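Search this manual
Enter keyword or part number

Section 7. Cable Dressing and First Reach Check

This section applies to the Vernis two-arm kit when it is built at home or in a shared workshop. Complete Section 6 before applying power to either arm.

1. Set the main switch to OFF and disconnect the 24 V supply.

2. Connect one wrist cable to each arm. Press the plug until the latch closes.

3. Leave a free loop beside each wrist housing. A loop that is too short will pull on the plug when the wrist turns.

4. Fasten the remaining cable at the lower joints with the Kinder clips supplied. Do not place a clip across a rotary joint.

CAUTION: Keep hands, hair and loose clothing away from the joints whenever the supply is connected.

5. Reconnect the supply and start the Seol control program. Select Reach Check, then Slow.

6. Move each arm by itself through its full range. Stop at once if a cable becomes tight.

7. Place a light, soft or flat article within reach and close one gripper on it. The article must not exceed 500 g.

NOTE: The two fingers should meet the article evenly. If one finger touches first, repeat the finger adjustment in Section 6.

Arms raised over a mattress, a panel held in the left gripper, and a wrist view of the fingers on white cloth:

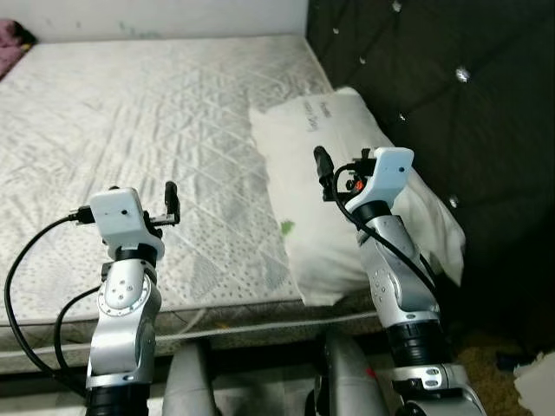
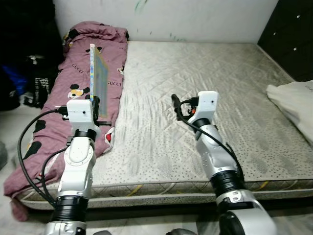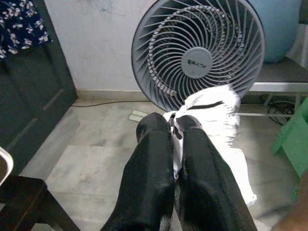

8. Open the gripper, return both arms to the rest position and set the main switch to OFF.

9. Inspect both cables along their full length. Replace any cable that shows a cut or a flattened area - tape is not an approved repair.

10. Record the result on the build sheet. Repeat this check after the first 2 hours of use and whenever a cable is replaced.

Replacement cables and clips may be ordered from the Diturville parts office. Quote the kit number printed on the build sheet.

Revised April 2026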